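October, gone ten at night

Catarina says the trick with laundry is to never let it get past half a basket. She read this somewhere, or heard it from Euan, who gets all his ideas from a podcast and has never to my knowledge ironed a thing. Half a basket, every second day, and you will be a new person. I have been at it for 3 weeks and I am the same person with a bigger electric bill.

I did the sums on the back of the Gonddale envelope. Before, I ran the machine twice a week, full to the door. Now it goes on for a couple of tops and a tea towel, at 30 degrees, and I stand there listening to them slap about in all that space. The short wash claims to take 22 minutes. It does not. I don't know what clock they use at the factory but I would like one for work.

The other part of the plan is that the basket has to live out in the open where you'll see it. If it's in the cupboard, says Catarina, you forget. So out it came, the white plastic one with the holes in the sides, and I've been walking round it ever since. I have not become more mindful of my washing. I have stubbed my toe.
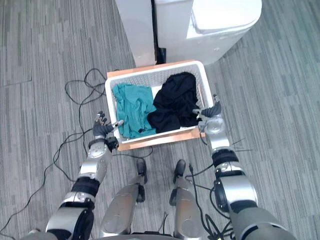

Something teal and something black, and that is meant to count as a load. My mother would have laughed. She'd have pushed it down with her foot and told me to come back when there was enough to be worth the water. And you can't put teal in with black anyway, not if you believe the labels, though I've never been sure I do. Yevdokiia washes everything together, whites and all, and she always looks perfectly decent. I asked her about it once and she said colour catcher sheets are a swindle — she'd used the same one 2 months running to see if it made any difference. None that she could see.

I did like the basket up on a board. That was Kalkidan's suggestion, to keep the bottom off the carpet, and I'll grant her it looks tidier. Whether it does the carpet any good is another matter. She says damp. I said the clothes go in dry, they're dirty, they aren't wet. She said towels. I had no answer to towels.

Chiyo rang at eight to ask if I wanted her old drying rack, a Pilerberg, the sort that unfolds like a deckchair and takes a finger with it. I said I'd think about it, meaning no. She is bringing it round tomorrow.

Need: pegs, washing powder (the plain one, not the Kikico with the beads, which smells like a hotel lift), light bulb for the landing. Must also ring Carvalho about the boiler again. Last time the man told me the noise was normal for the model. It wasn't making it when I bought it.

Bed. The black thing can wait till there's more to go with it.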